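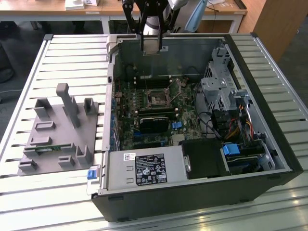 Posted by slotlatch_dk -- Skurmont Automation Boards, Cell Faults & Recovery -- 14 replies, 3 participants shown

Tags: desktop teardown / memory handling / force limits / false grip

Looking for opinions on a fault in our desktop rework cell. The tower lies on its side on the slatted bench, fixture plate to the left, two-finger gripper working from above. The step that fails is the memory transfer between the plate and the board.

Fault as logged: gripper closes on the module in the fixture, reports object held, lifts, travels, starts the insertion move over the slot, and the force limit trips at contact. On recovery the module is still in the fixture. The fingers had closed on nothing and then pressed on a slot latch. One latch cracked. The controller is a Privell unit, stock firmware, and the held flag is derived from finger position.

The counter stood at 3,573 cycles when the latch broke. The log shows 3 earlier false holds, all cleared by the operator with a plain restart and no note.

CPU socket is unpopulated with the lever up during this step. It is well inside the area the fingers could reach if the approach is off, so I would like this closed before we run boards that matter.

----

Reply from benchload

Position-derived held flags are the problem. A memory module is thin. The difference between "closed on module" and "closed on air" is very close to your position tolerance. Any wear in the pads moves the closed position and the flag starts lying. Check the pads first.

When were they last changed?

----

Reply from slotlatch_dk

December. Interval in our sheet is 2,000 cycles, so they were overdue. I measured them this morning and one pad is visibly more worn than the other at the tip. That shifts the closed position by more than the flag window.

----

Reply from ohmward

I disagree that pads are the root cause. Worn pads explain the flag. They don't explain why the fingers missed a module sitting in a fixed slot. Something moved. Either the plate shifted on the bench or the module was not fully down in its fixture slot.

How is the plate located? A slatted top is a poor datum. If it is clamped across slats it will creep.

----

Reply from slotlatch_dk

Two clamps, no dowels. I put an indicator against the plate and ran the pick dry, nothing in the gripper. No measurable creep over a short run. That doesn't rule out somebody leaning on it when the towers are swapped.

----

Reply from benchload

You can get the same result without a miss. Worn pad grips the module at one corner, module pulls up slightly, slips, drops back in the slot. Fingers finish closing. From the log this looks identical to a miss. Do you have finger current recorded during the lift?

----

Reply from ohmward

Fair, but a slip should leave a step in the position trace. Post the trace before deciding.

----

Reply from slotlatch_dk

Trace pulled for the crash cycle. No step. Fingers go to the closed position in one move and stay there. Same for two of the earlier ones. On the remaining one there is a small step late in the lift -- so possibly a slip on that one and a miss on the others.

----

Reply from ohmward

Then you have both faults, and the miss is the one that broke the latch. Dowel the plate. I would also stop using the bench as a reference for the tower. The case skin flexes when it is lying on its side and no two of them sit the same. We had that on the Istimham line and ended up probing the drive cage edge on every load.

----

Reply from benchload

I'd leave the drive cage alone. It is sheet metal with vents and it is not held to the board position. Probe something on the board or don't bother. There are also loose power and SATA cables on that side, and a probe move through them is asking for a snag.

----

Reply from ohmward

We never snagged one, with the cables tied back first. Agree the board is the better datum if you can reach it.

----

Reply from slotlatch_dk

Changes made so far:

Pads replaced. Interval cut to 1,000 cycles, enforced by the counter, with a lockout.

Plate doweled to a subplate.

Held check moved to a separate step. After the lift the gripper closes a further small amount at low force. If the fingers move, the cell stops above the plate and does not travel.

Insertion force limit lowered for the first part of the move, up to latch contact.

Restart after a false hold now requires a fault code from the operator.

Not done: board probing. The Szalai probe we have is too long to fit between the power supply and the cage with the gripper mounted.

----

Reply from benchload

The extra close step is good. Watch it on modules with heat spreaders; the low-force squeeze can slide the spreader and give you a false stop. Set the threshold per part number.

----

Reply from ohmward

I still think you will see another miss until the tower is located properly. The plate only fixes the pick side. Run it with a scrap board and log the contact height at every insertion. If the height wanders, that is the tower.

----

Reply from slotlatch_dk

Scrap board is going in tonight. Will post contact heights when there are enough to plot.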